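Cunbridge Institute of Technology
Robot Learning Laboratory, Course Handout 6
Collecting Demonstrations: Hand Guiding and Teleoperation
Prepared by Bohumila Trnka. Lab sections: Khải Hồ.

Read sections 1 through 4 before the lab. Sections 5 through 7 are the lab procedure and the write-up. Bring the signed safety sheet from Handout 2 if you have not turned it in.

1. Terms

A demonstration is one complete recording of a task, from a start pose to an end pose, with the observations and the commands stored against a common clock. An episode is the same thing as stored on disk. We use the two words interchangeably in class, but the grading script only knows "episode."

A policy is the function we fit to the episodes. It takes the latest observations and returns a command. In this handout we are concerned with what goes into the policy, and fitting is left to Handout 7.

Kinesthetic teaching (hand guiding) means that the operator holds the arm itself and moves it through the task. Teleoperation means that the operator moves something else, and the arm follows. That something else may be a smaller arm with the same joint layout, a hand controller, a 3D mouse, or a keyboard.

2. Hand guiding

In hand guiding the motors compensate for the weight of the arm and little else. The operator supplies the motion. Joint positions are read from the encoders and stored.

The main advantage is that the operator feels contact directly. If a finger touches the rim of a bowl, the operator's hand knows it at once and corrects. New operators usually produce a usable path within a few tries.

There are two costs. First, the operator's hands and forearms are in the camera view for most of the episode. A policy trained on those images has learned from a picture it will never see when it runs alone. The usual remedy is to record the joint path by hand, play it back with the operator out of view, and keep only the images from the playback. This doubles the recording time, and the playback fails wherever an object has not been returned to its starting place.

Second, gravity compensation is never exact. When the gripper closes on a heavy object, the arm sags unless the payload is entered. The operator pushes up to hold it, and that push appears nowhere in the position record. On playback, the arm may track low by enough to miss a shallow target.

3. Teleoperation with a leader arm

Our lab stations use a leader arm and a follower arm. The leader is the small Grestis unit clamped to the operator's table. It is light, its joints can be moved freely, and it has a trigger for the gripper. The follower does the work.

At each control step the software reads the joint angles of the leader, applies a fixed offset for each joint, clips the result to the follower's limits, and sends it as a position target. The mapping is joint to joint, so no inverse kinematics is needed and there are no sudden jumps between arm configurations. The operator does have to live with the follower's joint limits, which are tighter than the leader's at the wrist.

Store both the leader angles and the follower angles. They are different signals. The leader angles are the command, or action. The follower angles are the measured state. When the gripper closes on an object, the leader trigger continues past the point where the follower finger has stopped, and the difference between the two is the only trace of grip force in the data. A policy trained to predict follower angles will close to the surface of the object and then drop it. Every year at least one group loses a week to this.

Delay matters more than students expect. At the default settings, the time from leader motion to follower motion is 110 ms. Operators adapt to it without being told, mostly by slowing down near contact. If you change the smoothing filter, measure the delay again and report it.

4. Teleoperation with a hand controller

The second interface, Kisora, sends the position and orientation of a hand-held controller. The software treats these as a desired gripper pose and solves for the joint angles. Motion is relative: while the clutch button is held, the gripper follows the hand, and when it is released, the hand can be moved back to a comfortable place without moving the arm.

Clutching is convenient and leaves pauses in the data. A pause with no visible cause teaches the policy to stop, and once stopped it sees an image that matches the pause and stays there. Trim pauses longer than 700 ms from the episode, except where the task calls for waiting.

The solver can also bring the arm close to a singularity, where a small movement of the hand asks for a very large movement of a joint. The speed limiter will catch this, and the operator will feel the arm lag. Back out along the path you came in on. Do not push through.

5. Lab procedure

Work in pairs. One person operates and the other runs the recorder and keeps a hand on the stop button. Trade places halfway through. The countertop stations are in the Tăng room and open at 1:00 p.m.

Step 1. Power up the follower with the workspace clear of hands. Wait for the status light to settle before touching the leader.

Step 2. Bring the leader to the rest pose by eye, then press Align. The software will refuse if any joint differs by more than the allowed amount. Move the joint it names and press again.

Step 3. Drive the follower to each side of its working area without recording. Watch the cables as you do this. Slack that looks harmless at the rest pose can catch on the arm at full reach, and a cable lying under a board or tray will move the board when it is pulled.

Step 4. Check the overhead view on the recorder screen. The work surface should be visible from above with the gripper inside the view at the rest pose. Objects at the back and sides of the counter may stay where they are, but they must then stay there for the whole session or be moved on purpose and logged. A mug or canister that shifts between episodes is a change in the observation, and the policy has no way to know that you consider it background.
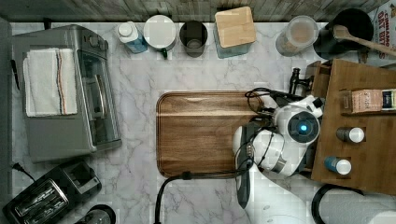
Step 5. Place the task object. Use the position list on the station card, in the order given. Do not choose positions yourself. Operators who choose freely tend to return to the same few spots near the middle.

Step 6. Start the recorder, wait one breath, perform the task, return to the rest pose, and stop the recorder. Use one strategy throughout. If you grasp from the near side in one episode and from the far side in the next, an averaging policy will go between them and grasp nothing.

Step 7. Mark the episode as success, failure, or discard before starting the next one. A failure is an attempt in which the task was not completed. A discard is an episode with a technical fault, such as a dropped camera stream or a bumped table. Keep the failures. They are excluded from training in this lab but are needed for Handout 8.

Step 8. If the operator misses a grasp and recovers cleanly, leave it in and mark it as a success. Recoveries are useful. They show the policy states that it will reach through its own errors, and a set made up of perfect episodes contains none of them.

6. Checking the data

Run the check script before you leave the station. It reports missing images, gaps in the clock, and joints that exceeded the speed limit. A clean report does not mean the data are good. Play back some of your own episodes at normal speed and look for the following:

Frozen images while the joints continue to move. The camera stream has stalled and the recorder has repeated the last image.

Gripper command and gripper state identical at every step. You have stored the same signal twice.

The gripper blocked from view at the moment of grasp. In an overhead view the forearm can cover the fingers when the arm reaches straight out. If this happens in most episodes, use the wrist camera as well.

Drift in the start pose. Plot the first sample of each joint across all episodes. The points should form a tight band.

The reference set for this lab contains 419 episodes, recorded by last October's sections on the same stations. You may train on it together with your own, but report results for your own episodes separately. The reference set was recorded with the leader arm only. Mixing in Kisora episodes without converting the action format will produce a file that loads without any error and trains to nonsense.

7. Write-up

Turn in one report per pair. Include the delay measured at your station, the number of successes, failures, and discards for each operator, and the start-pose plot. Then answer these in a paragraph or two apiece.

(a) Compare the episode lengths of the two operators. If they differ, state what effect you would expect on a policy trained on both sets together.

(b) Choose one failed episode and identify the time step at which it could no longer have been rescued. Give your reasons from the joint record and the images.

(c) Suppose the same task had been recorded by hand guiding with playback. Which of your episodes would have been harder to obtain, and which would have been easier?

Reports go in the course folder under your station number. Raw episodes stay on the station drive — do not copy them to the course folder, which is too small. Questions about the recorder or the check script go to Khải Hồ during lab hours.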